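July 22, 2026

Up at 5:30 for prayer and had the kind of prayer where you wake up on your knees with carpet on your face. Hubert said I looked very devout. I told him I was listening.

We took the early bus out to Odley to see Marlies Haslinger, who is 90 and has outlasted 22 sets of missionaries by her own count. She fed us soup, then cake, then soup again. I had a whole lesson ready on patience and got through two verses before she started teaching it back to me, with better examples (most of them about her late husband and a roof). Her reading this week was the Book of Ruth and she has opinions about Boaz. I wrote some of them down. I don't think I can use them in a talk.

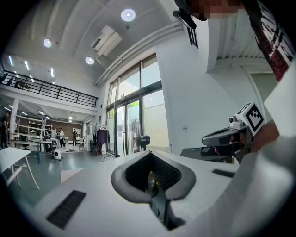 Afternoon

Knocked doors on the long street behind the church. One man told us he was already Lutheran, one said he was already asleep. A lady took a pamphlet to be kind and then asked if we could move her couch, so we moved her couch. Hubert Stöckli is five foot four and insists on taking the heavy end - I have stopped arguing.

Choir practice at seven. I was put with the basses again, where they feel I do less harm. We have until September to learn the second hymn, and Hubert has offered to pray for it daily.

Wrote to Mom. Left out the part about the dog. Laundry still damp, going to bed anyway.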